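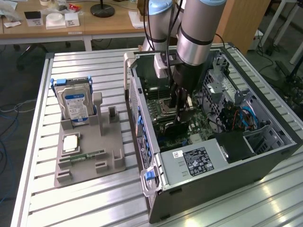 In defense of the big old tower

My brother-in-law has bought a computer the size of a sandwich. It is a handsome little thing, and when he set it on our kitchen table in February we all took a turn picking it up and saying how light it was. Then I turned it over to see how you got inside, and you don't. There are four rubber feet glued down, a seam I couldn't get a fingernail into, and a sticker telling you to contact the seller. I handed it back and said it was very nice, and I have been grumbling to my wife ever since, so she suggested I write it down and give her a rest.

I learned on towers. I mean the heavy kind that offices bought by the pallet, with a side panel that comes away and all the works laid out behind it like the inside of a piano. Hugo Arrieta had a repair counter at the back of Herrero, the stationery store on our main street, and the summer I was sixteen he let me open things for him. He paid me very little and he was right to, as I was slow and dropped screws. The first rule he taught me was to lay the machine on its side before doing anything else. People want to work on a computer standing up, the way it lives under the desk, and they end up with one arm in it to the shoulder and their cheek against the carpet. Lay it down and the board is flat in front of you, gravity is on your side, and a dropped screw lands somewhere you can see it (usually).

What I loved, and still love, is the color. Whoever designed those business machines decided that the parts a person might need to touch ought to be blue. Blue latches, blue tabs, blue rails on the sides of the hard drive. You could be a complete beginner, as I was, and go from one blue thing to the next and find that a good part of the machine would come apart for you. It's a kind of manners. Somebody at a drawing board had pictured a person they would never meet, probably in a bad mood, probably with a boss standing behind them, and had tried to make that person's afternoon easier. I look at my brother-in-law's sandwich and I don't feel that anybody pictured me at all.

The other thing I learned at Hugo's counter was where to put what you take out. I used to set parts down wherever there was room, and there was always room until there wasn't. Memory went on top of an invoice, the processor sat beside a coffee cup, and the drive ended up on the windowsill in the sun. Hugo never raised his voice. He would pick up the processor by its edges, look at it, look at the cup, and put it somewhere else, and I would feel terrible for an hour. After a week of this he brought in a cutlery tray from home, lined it with gray foam, and cut a pocket for every sort of part we were likely to pull.
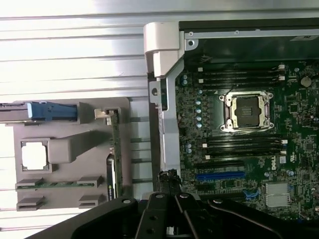 I've been devoted to trays ever since. A slot for the memory, a recess for the processor, something upright to hold a drive so it isn't sliding about on the bench. The good of it is that an empty place means something. When you are closing up a machine at the end of a long day and there's still a stick of memory sitting in its slot, you know before you've put the panel back on. I have closed up a machine without its memory, and I can tell you that the beeping it makes is very loud in a quiet store with a customer waiting.

My friend Noeline Pomare, who looks after the computers for a school district and has less patience for my speeches than my wife does, says I'm being sentimental. She has 616 machines to keep running, and she says the small sealed ones break less, use less electricity, and don't hurt her back. I can't argue about the back. I carried a tower up the stairs at Brelley Hall last year, handles and all, and had to sit down on the landing. She is probably right about the electricity too. But I asked her what happens when one of the small ones does break, and she said it goes in the bin, and she didn't look happy saying it.

That's the part I can't get past. I paid 165 dollars for my own tower, secondhand, seven years ago, and in that time it has had a new drive, twice the memory and a different power supply, each one put in on the dining table with the case on its side and a towel under it. None of those jobs took longer than a pot of soup. My neighbor Babatunde Okeke had never opened a computer in his life, and he swapped the drive in his with me on the telephone, mostly listening to him hum. He rang back an hour later to say it was running and could he please do something else to it.

I don't expect everybody to want this. Plenty of people would be glad never to see the inside of anything they own, and they should have their sandwiches and enjoy them. All I'd ask is that somebody keep making the other kind, with a panel that comes off and a latch you can work with a thumb, and that schools keep a few of them around for children to take apart on a rainy afternoon. Give them a tray to put the pieces in. Keep the coffee on another table.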